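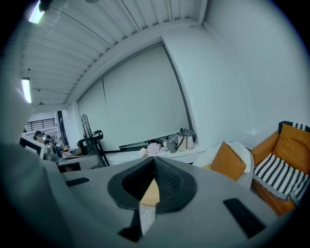

The fault that cost Zidau most of February began as a drift in grip position. The company builds hand-held grippers for recording manual tasks, and its Floter model began reporting closed fingers with a gap still between them. In a complete unit the fingers sit on a black, rounded mount whose two raised walls meet in a sharp V, leaving a hollow channel between them. Any play at that mount shows up in the position log as finger travel.

Of 754 recordings made that month, 111 had to be thrown out. The log gave no warning. The encoder was working to spec, and the error stayed inside the software's tolerance until it reached three millimeters.

Engineers at Tolentino, the contract shop that assembles the Floter, traced the fault to a screw under the mount. It had been tightened to the torque for a metal insert, but the part had been changed to plastic in an earlier revision and the work sheet was never updated. The threads crept under load. Three units were stripped down, and all showed the same wear.

The safety side is less settled. A loose mount can let go under spring force, with the operator's hand a short distance behind it. No injuries were reported. Zidau has gone back to the metal insert and added a zero check at startup, which locks the trigger if the closed reading is off. Units already shipped still need the insert fitted by hand.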